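Home | Newsroom | Reports | Membership | Contact

Fedden Tenants' Union Questions Rernum "Healthy Bedroom" Rating, Calls for Published Test Results
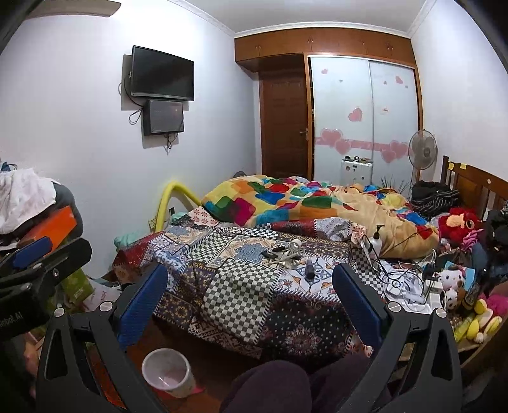 A bedroom with a large bed.

FEDDEN, Jul 13, 2021 – The Fedden Tenants' Union today released its review of the Rernum Healthy Bedroom Rating, the scoring plan that landlords in Fedden and Nerbridge have been using in rental listings since April. The union read everything the rating company has made public, asked for the rest, and compared scores with what renters found after they moved in. Its finding is short. A high score tells a renter very little about how a bedroom will be to sleep in, and it may be costing renters money.

The rating is sold to landlords by Rernum, a property services firm with offices in Nerbridge. A landlord pays a fee, fills out an online form, and gets a number and a green badge to put on the listing. The company's own sales material promises "a better night's rest, backed by science." The union asked what science. It was sent a two-page summary and a link to the sales material.

"We have nothing against better bedrooms," the union said in a statement. "Most of our members would love one. Our problem is with a number that sounds like a measurement when no one has measured anything."

What the rating covers

The form has 18 questions. They ask about window size, floor covering, wall color, distance from the street, type of heating and the age of the mattress, if one is supplied. Landlords answer the questions themselves. Rernum says it may visit a home to check the answers, but it would not tell the union how often it does so or whether any badge has ever been taken away.

Several things that keep people awake are missing from the form. It has no question about noise from upstairs neighbors or shared walls. It has none about summer heat, which is the most common complaint the union hears from renters on the top floors of older Fedden buildings. Mold comes up once, in a question that asks the landlord whether there is "any known mold." A landlord who has never looked can truthfully say no.

Wall color, on the other hand, carries as much weight in the final score as the heating does. The two-page summary says that calm colors "support rest." It does not say which colors are calm, who decided that, or how much rest is being supported.

What the union compared

The union asked renters in rated homes to fill out a survey of their own, and 1369 replied. It wants to be plain about what this survey can and cannot show. People who are unhappy with their homes are more likely to answer a tenants' union survey, and the union has no way to correct for that. It makes no claim that the replies stand for every renter in the area.

Even so, the replies should have shown some pattern if the rating worked. Renters in homes with top scores ought to report fewer problems with heat, damp and noise than renters in homes with low scores, whatever their general mood. They did not. Complaints about heat were as common at the top of the scale as at the bottom. Complaints about damp were slightly more common in the highest-scoring homes, a result the union does not put much stock in and would not want repeated without that warning.

The union also looked at prices. Many landlords who bought a badge raised the advertised rent in the same month. Rents in Fedden were going up anyway this spring, so the badge can't be blamed for all of it. But Rernum tells landlords in its brochure that a rated bedroom "commands a premium," and it seems fair to ask who pays the premium and what they get.

The science, such as it is

Rernum's summary refers to a trial with "over 1000 nights of sleep data." The union asked how many people took part. A thousand nights could come from a large group sleeping for one night each, or from a handful of people followed for months, and those are very different studies. The company said the details were private. It also declined to say whether the people in the trial knew the score of the room they were sleeping in, a point that matters a good deal when the thing being studied is how rested they say they feel.

The summary reports that people in high-scoring rooms felt "up to" twice as rested. The union would like to know what the lowest figure was, and the average. "Up to" describes the best case only.

The union does not say the trial was bad. It has not seen the trial. That is the complaint.

The Rusu add-on

Since the rating was launched, Rernum has also begun offering landlords a bedside air monitor called Rusu. A home with a Rusu gains extra points whether or not the monitor is switched on, and whatever it reads. The union confirmed this with the company in writing. A room with stale air and a Rusu can outscore a room with fresh air and no Rusu.

Some members also asked what happens to the readings. The Rusu privacy notice says they may be shared with "property partners." The union asked whether that includes the renter's own landlord and has not had an answer. Until it does, it suggests that renters who find one of these devices in their bedroom ask their landlord in writing who can see the data – and keep a copy of the reply.

What the union is asking for

The union is asking Rernum to publish its trial in full, including the number of people in it and how they were chosen. It is asking that the form be completed after a visit by someone the landlord does not pay, and that points for owning a Rusu be dropped. It is also asking listing sites that serve Fedden and Nerbridge to stop showing the badge next to the rent until the trial can be read by anyone who wants to read it.

Rernum was sent the review 7 days before release. It replied that the rating is "a guide and not a guarantee" and that it "welcomes conversation." The union notes that the words "guide" and "not a guarantee" do not appear on the badge.

Advice for renters

Renters looking at a bedroom this summer are advised to visit in the late afternoon, when the heat is at its worst, and to go a second time after dark if the landlord will allow it. Open the window and see if it stays open. Put a hand on the outside wall and look behind any furniture that stands against it. Ask the people next door, if they are around, what they can hear. None of this costs anything and it does not come with a badge.

The full review, with the survey questions and a table of replies, is free to read at the union's office in Fedden or by mail on request. Renters in rated homes who did not take part in the survey can still send in their answers, and the table will be updated if the new replies change it.

About the Fedden Tenants' Union

The Fedden Tenants' Union is a member-funded group for people who rent their homes in Fedden and nearby towns. It takes no money from landlords, listing sites or rating companies.

Press contact: Press Desk, Fedden Tenants' Union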